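The snack box, again
05/05/2019

The snack box is back by the window. I packed it away in November when we had people staying, and it spent the winter in the hall closet behind the vacuum. I missed it more than I expected to.

It's a plain cardboard box, the long kind. My bookshelf from Judard came in two cartons and this was the smaller one. I cut the flaps off with a bread knife, which was the wrong tool, and the top edge has looked ragged ever since. I keep meaning to trim it. One side leans out now as well, but it holds candy fine.

I have tried nicer containers. There was a tin from Esmont with a lid that stuck, and then a fabric bin that fell over whenever it was less than half full. The box is wide open and I can see what I have, so I stop buying the same thing over and over.

Most of what goes in comes from the Chinese grocery on Patard Street. I spend 20 dollars, no more, and I try to pick at least one thing I haven't had before.
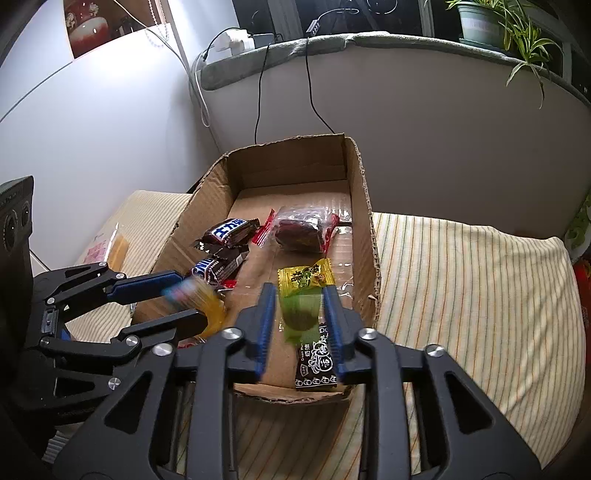 Snickers on the left, cream plum at the front.

The Snickers have Chinese labels and taste the same to me as the ones from the gas station. I buy them anyway. The black packet is the one I'd tell people to try. The characters say cream and preserved plum, and that's a fair account of it: sweet and milky first, then sour and a bit salty. I didn't like the first one. By the third I was hiding them from guests.

The yellow and green wrapper won me over with the little green cartoon on it. I will buy almost anything with a cartoon on it.

A few rules I've settled on. Chocolate comes out of the box in July and goes in the fridge — I learned that one the hard way. Empty wrappers go in the trash and never back in the box. Anything still there after two months goes to work with me and gets left by the coffee machine, where it's gone by lunch.

Next trip I want to look for the haw flakes again. They were out last time, and the shelf had been filled up with seaweed.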